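Avis sur Villix, licence annuelle pour petit atelier

Février 2024. J'ai pris Villix en septembre, quand on préparait avec Hajar Younis le budget de la cellule de tri de vaisselle chez Queiroz, et je me décide enfin à donner mon avis ! Pour ceux qui ne connaissent pas, c'est un logiciel de simulation : on pose son bras, sa pince, sa table, ses objets, et on regarde si ça passe avant de signer le devis.

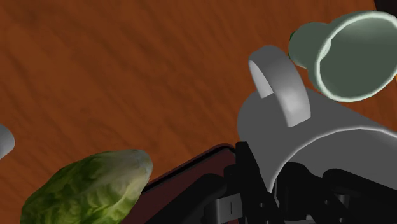

Côté prix, 1 000 euros la licence, 2 postes compris. Ça pique un peu, mais Bangate nous demandait plus cher rien que pour une journée d'essai avec le matériel (et je ne compte pas le déplacement). Les mugs, on a commencé par là, et c'est vite devenu notre casse-tête : anse d'un côté, anse de l'autre, mug couché... J'ai pu comparer deux pinces sans rien commander, et rayer de la liste celle de Zorura, trop large pour nos plateaux. Rien que ça, la licence est remboursée, enfin presque.

Ce que j'aime moins : les matières. Les tasses ont l'air en pâte à modeler alors que le bois est très joli, va comprendre. Et la bibliothèque d'objets part dans tous les sens, 50 modèles de cuisine mais pas un seul bac gastro correct !

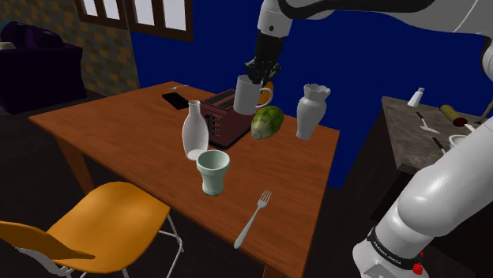
Pour l'encombrement par contre, je suis conquis - on voit tout de suite si l'épaule du bras va gêner le plan de travail d'à côté, et Amanuel Tekleab a pu revoir son plan d'implantation avant l'achat du socle. Prévoyez une bonne carte graphique, 16 Go chez moi, et ajoutez-la au budget dès le départ (je l'avais oubliée, Hajar me le rappelle encore). Support en français, réponse dans la journée. Je renouvelle pour un an.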